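Progress report to Likden: the bowl-handling cell at Brarnstead, second period

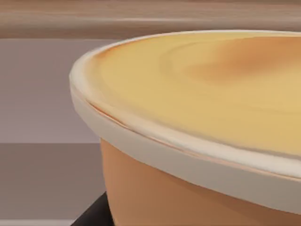

The short version, for those who only read the first paragraph: the cell runs, the simulated copy of it runs, and I still don't believe the two agree well enough to justify what we said in the proposal. Most of the money in this period went on set-up and upkeep. I think that was the right place for it, but it does mean there is less to show than the plan promised.

You asked after the last report for fewer charts and a plainer account of where the time goes. I have tried to do that. The work is described in the order in which it caused us trouble.

1. The wrist camera and its mount

The proposal said the wrist camera would be "fitted and calibrated" by the end of the first period. It was fitted. I would not have used the second word. The bracket we were supplied by Destberg holds the camera well enough when the arm is still, but it is fixed with 2 screws into a plate that was drilled for a different model, and the holes are slotted. If someone knocks the bracket while changing the fingers, it slides. The shift is too small to see by eye and quite large enough to put the fingers on the wrong side of a bowl rim.

We lost a good part of March to this. The symptoms looked like a software fault, so that is where we looked. The arm would come down neatly, close beside the rim and lift nothing. We changed the grasp planner, then changed it back, then blamed the lighting. In the end we put a straight edge against the bracket and found it had crept.

The repair is dull. The slotted plate has been replaced with one drilled to size, and a dowel pin now sets the position so that the screws only have to clamp. The bracket has been taken off and put back several times since, and the calibration has held within what we can measure. I would like to see it survive a full period of ordinary use before anyone calls it solved, and I notice that the Destberg drawings still show the slots.

2. The simulated cell

Likden has been keen on the simulated cell from the start, and I have been less keen, so I will try to be fair to it.

What it does well is let us check a change to the set-up before touching the real machine. Camera position, for instance. We can move the wrist view in the model, bring it in close to a bowl and see how much of the rim is left to work with. Very close in, the answer is often a single arc down one side, with the rest of the bowl running out of view. A rim-finder that expects a whole circle has nothing to go on there. Finding that out in the model cost us an afternoon. On the real cell it would have cost more, and possibly a set of fingers.

What it does badly is surfaces. The lip of a bowl comes out smooth and softly lit, with a pale highlight where you would want one, and everything behind it is flat and quiet. Our real bowls are glazed and scratched and stand under a strip light that gives a hard white bar across anything shiny. The rim-finder is much happier with the first kind of picture than the second. Each time someone reports a good result from the model, I ask what the same settings do on the bench, and the answer has so far been "less".

The contents of the bowl are a nuisance too. A yellow top with a brown patch on it can be read as a lid or as something like custard, and it matters which, as one can be pressed on and the other can't. The model knows because we told it. The camera doesn't. We have been treating every filled bowl as though it were open, which makes the arm slow and cautious but has kept the bench clean. I see no reason to change that until the software can tell the difference by itself, and I have seen nothing yet to suggest that it will soon.

One practical note for whoever takes over the model. The size of the bowls and the position of the wrist camera are kept in separate files, and they can drift apart without any warning. A bowl that is too large looks very much like a camera that is too near. We now check both against the measured values each time the real camera is taken off. The check is written on the card inside the cabinet door, under the one for the air supply.

3. The gripper

There is better news here, though I would not put out flags. The Tăng gripper was specified in the proposal against my advice, on the grounds that its wide stroke would let us take larger bowls by the wall as well as by the rim. It does have the stroke. It also has rubber pads that go hard and shiny with use, and once they do, a tapered wall slips straight through them.

We have stopped waiting for the pads to fail. They are cleaned at the start of each working day with a damp cloth and left to dry, and they are changed when the surface will no longer take the mark of a thumbnail. The maker suggests a fixed interval. We followed it at first and found that a heavy run of work wore them out long before the interval was up, so the thumbnail test has stayed.

The force limit has been turned down as well. The setting we inherited was firm enough to hold a bowl with worn pads, which sounds like an advantage and was really a way of hiding the wear. At the lower setting the gripper starts to slip as soon as the pads need attention. It is annoying, and I prefer it.

4. The log

The cell has now logged 607 pick attempts on the bench since the new plate went in. I want to be careful with that number, which has already turned up in someone's slides as though it were a result. It is a count of attempts. Some were picks of the same bowl from the same place, done to check the mount, and they tell you nothing about how the cell would cope with a busy counter. I have asked for those to be marked separately from now on. The old entries can't be sorted out afterwards with any confidence, and I would rather leave them alone than guess.

What the log does show is the kind of fault that stops the cell. Before the new plate, it was mostly missed grasps. Now it is mostly protective stops, where the arm touches something it did not expect and halts. I take that as an improvement, as a stop is at least a fault you can see. Most of them happen low down, where the fingers come in under the rim and meet whatever the bowl is resting on. The planner looks after the rim and pays very little attention to the stand. We have raised the lowest allowed finger height as a stopgap, and it has cut down the stops, but it also means the shallower bowls can't be gripped by the wall at all. That needs a proper fix.

5. Upkeep, and who does it

The proposal allowed nothing for upkeep. I said so at the time and will say so again. The daily routine is short (pads, camera glass, air pressure, a look at the cable where it passes the wrist) but it has to be done by someone who knows what normal looks like. On days when it was skipped, the cell worked perfectly well, which is exactly how a routine gets dropped. Then the cable rubbed through at the wrist clamp and we were down for 3 days waiting for a new one.

There is now a spare cable on the shelf, and the clamp has been moved back so that the loop is longer. A second spare would be sensible. It is in the request below.

6. What we ask for

- Time for upkeep in the budget, shown on its own line, so that it stops being taken out of the testing.
- A second wrist cable and 5 sets of gripper pads.
- Agreement that the next milestone be judged on the real cell only. The model is useful for set-up and should go on being used for it, but a pass in the model should not count as a pass.
- A conversation with Destberg about the bracket. We have paid for the new plate ourselves and would quite like it to be the last one.

I know the third of these will not be popular. The milestone as written can be met in the model more or less at once, and there is an obvious temptation to do so and move on to the next payment. I don't think Likden would be getting what it paid for - and the same question would only come back later, at a worse time, when the cell is meant to be handed over to the kitchen staff at Brarnstead.

Until we hear from you, work carries on with the stand problem and the lighting, in that order. The strip light is to be fitted with a diffuser, and we will repeat the rim tests with it on and off before anything in the software is changed.

Brarnstead, July 7, 2019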